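3.2 The shower room and the handling of towels

The second site, Bromness, is a small guest house with shared bathrooms. In such a house the towel is the item which passes most often through the hands of the cleaning staff, and it is also the item about which guests complain most. We therefore chose to follow towels through one bathroom, from the shelf to the hamper, before we extended the work to Prumholm.

The bathroom is of a common type. It has a quadrant shower in the corner with two sliding doors of curved glass, beige marble-effect tiles on the walls and plain square tiles on the floor. The layout is compact, and the space directly in front of the shower doors has to serve for entering, drying and dressing. 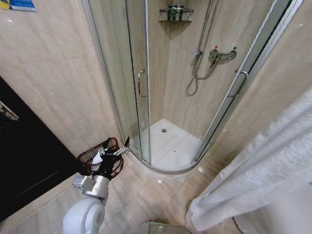

Figure 4. Corner shower enclosure, Bromness. The wire shelf for toiletries is fixed high in the back corner.

The position of storage had a clear influence on the habits of guests. Toiletries have their own place inside the enclosure and were seldom reported as missing or misplaced. Towels have no such place near the doors. In the diaries which we collected, guests wrote that they put the towel on whichever surface was closest, and several of them added that they would have liked a hook. The same remark was made at Prumholm, although the bathrooms there are larger.

The material of the towel matters also. Both houses use white terry cloth, of a weight which the supplier, Shenoy, gives as 600 grams per square metre. A thick looped pile is pleasant to the skin, but it makes a bulky roll and it does not stay flat when it is laid down without folding.
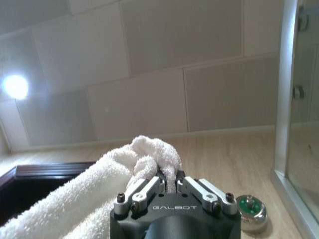 Staff at both houses distinguish between a towel which is "put" and a towel which is "left". The first is folded in thirds and laid parallel to the edge of the counter. The second is twisted or bunched, and has to be shaken out before anybody can judge whether it was used. In May we asked the staff to record each towel of the second kind, and we obtained 300 entries, of which 100 came from Bromness. 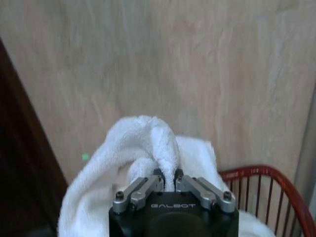
Balakrishnan Suvarna objected, on reading a draft of this section, that a bunched towel tells us little about use, and that in his opinion most staff would send it to the wash in any case. We accept the second part of this objection. The records show that a bunched towel was almost always washed, and the cost of this practice is treated in Section 4.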